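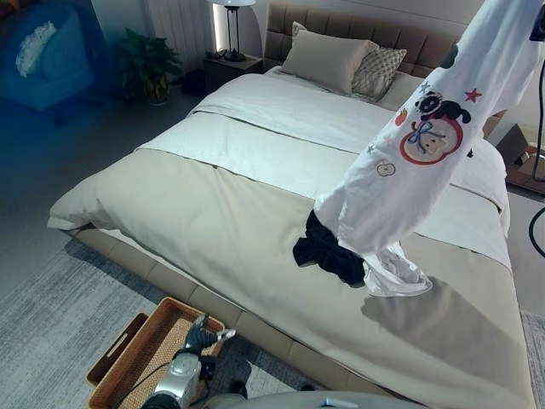
LELLBRIDGE FILM LIBRARY
Screening Room Safety Checklist
Inspected by: Celina Cieślak
Date: 2018-10-19

1. Exit signs lit and unobstructed
Satisfactory.

2. Aisle lighting
Attention needed. Two step lights in row F have failed. Replacements to be ordered from Skevov.

3. Fixed seating, 12 rows
Satisfactory, except seat C4, which does not fold back fully. Seat to be taped off until repaired.

4. Projection booth: ventilation and lamp housing
Satisfactory. Lamp at 1,461 hours. Hour log to be kept beside the Droka projector and not in the office.

5. Fire extinguishers
Six checked. The booth extinguisher was last serviced in May and its tag is illegible. New tag required.

6. Film and disc store
Attention needed. Returned titles were stacked on the floor in front of the lower shelves. The store holds 3,961 titles and the gangway must remain clear.

7. Screen curtain and motor
Not tested. Kakakhel to attend.

Overall result: open to the public, subject to items 2 and 6.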